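Minutes – residents' meeting, Leemans House, November
Held in the ground floor lounge, started late. Quorum reached after a phone call to the third floor.

1. Previous minutes
Accepted with one correction. The Ukier invoice was "received," not "approved." The secretary maintains these are different things.

2. Hallway lights
Still on a timer of 90 seconds. Ukier says this is enough to reach the top landing. Two people present have tried it with groceries and disagree. Ukier to be asked for a longer setting, again.

3. Shared bathroom, second floor
Most of the evening went here. Rivo's final bill covers the new tub, the floor and the painting. The chair asked whether anyone felt the room was finished. There was a pause.

The freestanding tub was the architect's idea and passed by one vote. It looks good. Whether it is sensible in a bathroom used by 5 households is another matter, and the minutes of the spring meeting show that this was asked at the time. Rivo's reply then was that it would be "easy to clean all the way around." The members on the cleaning rota would like to see Rivo try.

The ledge along the wall was discussed. It is narrow, and people leave their things on it. A bottle and a few small items were there again this month. Proposal to ban personal items from the ledge: defeated. Proposal to buy a Skavuven shelf unit for 30 dollars: carried, with doubts about who will put it together.
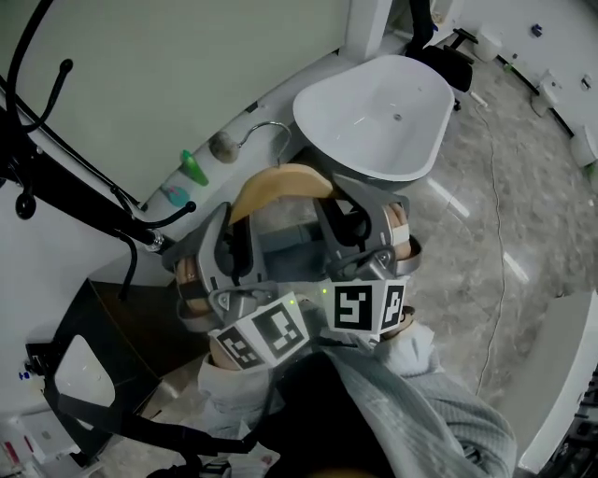

It was also asked why there is still a cable across the floor beside the tub. The chair had understood that loose cables would be gone by now. Rivo to give an answer in writing – a phone call will not be counted as one.

Payment of the last part of the bill is held until then. One member thought this harsh. Noted.

4. Bike room
26 hooks, more bikes than hooks. Put off to the next meeting, as it was last time.

5. Any other business
The lounge radiator knocks. No action.

Closed at 9:40 p.m.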